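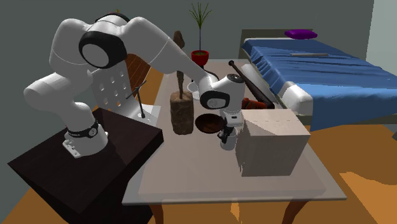

How many demonstrations do you need per task before the policy stops guessing?
For a single pick and place with the furniture left where it is, we got usable results at 380. Once object positions are shuffled between episodes, plan on several times that.

Posted in June by Jayanthi Bangera
2 min read

jbangera
Splitting this off from the Tener thread. We have 1,527 episodes in simulation now, all one arm and one table, with household objects dropped on top in new positions every reset. Task is "pick up the named object and put it in the bowl." Success on held-out layouts is decent for small things and bad for anything long, like the baseball bat. My plan is to collect more of the same until the curve goes flat. Any reason not to?

ajith_v
Yes. More of the same gives you more of the same. How many of the 1,527 have a long object as the target? If your sampler picks targets evenly but throws out layouts where the grasp planner fails, the bat is going to be rare in what you kept. Check that first.

jbangera
Checked. The bat is the target in 24. So that explains a lot.

msalian
Same thing happened to us on Hadent. The filter was removing hard layouts and we had no log of it. We now write out every rejected reset with a reason code. Disk is cheap.

mohandas.n
I'd go the other way and ask if the clutter is worth it. You've got a big carton on the table partly blocking the view of whatever is behind it. From a fixed camera the policy can't see the target half the time. It's learning to reach for things on faith.

ajith_v
Blocked views are the point though. Real tables have boxes on them.

mohandas.n
Real robots also have a second camera. Add one on the wrist, or move the box out for the first pass and bring it back later. I'm not against clutter. I'm against clutter plus one view plus 24 bat episodes.

jbangera
Fair. There is no wrist view in this set. I can re-render from the saved states, so nothing has to be collected again for that part.

lgowda
Are you teleoperating these or is it all scripted?

jbangera
Scripted, except for 380 I drove myself with the Kultiseo controller. Those were the first ones.

lgowda
Then keep them apart when you train and look at each on its own. Scripted paths go straight to the grasp, and people wander and correct. When we mixed them without a label on Carrasco the arm would stop halfway and hover.

msalian
We mixed ours and it was fine. Depends on the policy class I think.

lgowda
Could be. Ours was plain behavior cloning with a short history. I would still label them, it costs one column.

mohandas.n
Agree with the label.

jbangera
OK. Doing the wrist re-render tonight, then a batch weighted toward long objects, carton left in for half of it. Also turning on reject logging. Will post numbers for the bat separately from the rest.

ajith_v
Please also post the seed list this time. Last set I couldn't reproduce 2 of your layouts.

jbangera
Will do. Those two were from before I pinned the physics version.

Contact the moderators | Copyright the posters | Back to top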